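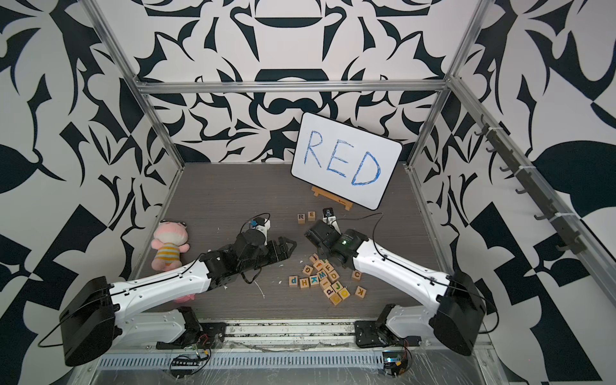 Chapter 4
Copying a Written Word with Letter Blocks

4.1 Scope of the chapter

Chapter 3 dealt with the sorting of single letters. The present chapter takes up the next exercise in the sequence, in which a short word is displayed and then rebuilt from loose blocks. The learner is not required to read the word aloud or to know its meaning. The exercise tests three separate operations: finding a letter among others, turning it the right way up, and placing it in its correct position in a row.

The terms used throughout are as follows. The model is the word to be copied. The stock is the full set of loose blocks available. The row is the part of the word already built.

4.2 The model

Handwritten models are preferred to printed cards from this stage onwards. In the Mornatier scheme, a word of three letters is written in capitals across the full width of a small board, and the board is stood behind the working surface. The strokes need not be perfectly even.
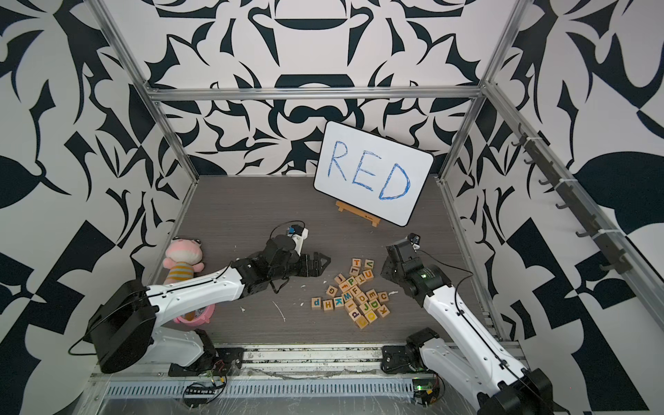 Colour is treated as a separate variable and should not be used as a cue in the early sessions. Where the model is in one colour and the blocks are in several, the learner must match by shape alone. The word RED written in blue marker is a suitable test of this, as neither the ink nor the meaning of the word gives any help in choosing a block. Models in which ink and meaning agree are held back until section 4.6.

4.3 The stock

The stock should contain more letters than the word requires. The Flomesico set, used for the worked sessions in this book, consists of wooden cubes supplied in a bag and tipped out before each session. Blocks are left as they fall. Straightening them in advance removes the second of the three operations and makes the results hard to compare.

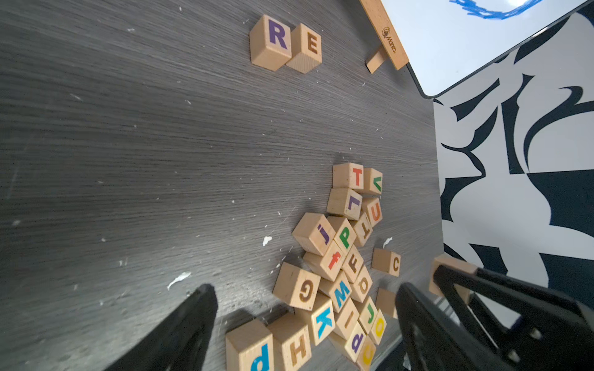
Fig. 4.3 Mixed stock with capitals and lower-case letters. The first two letters of the word, R and E, have been set side by side.

Lower-case letters are kept in the stock even when the model is in capitals. A lower-case letter placed in the row is recorded as a case error and is scored separately from a wrong letter.

4.4 Building the row

The row is built from left to right in front of the model. Each block is placed close to the one before it, with its letter upright and facing the learner. A part-built row is left standing while the next letter is sought.

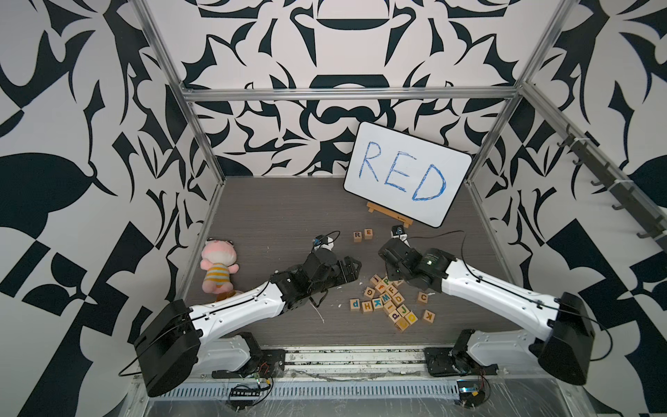
Space must be kept clear to the right of the row for the letters still to come. If the stock has spread into this space, it is moved back towards the near edge before work continues. A block put down out of order is left in place until the learner has finished, and the position is noted on the Zelero record sheet.

Section 4.5 sets out the scoring method and the treatment of repeated letters.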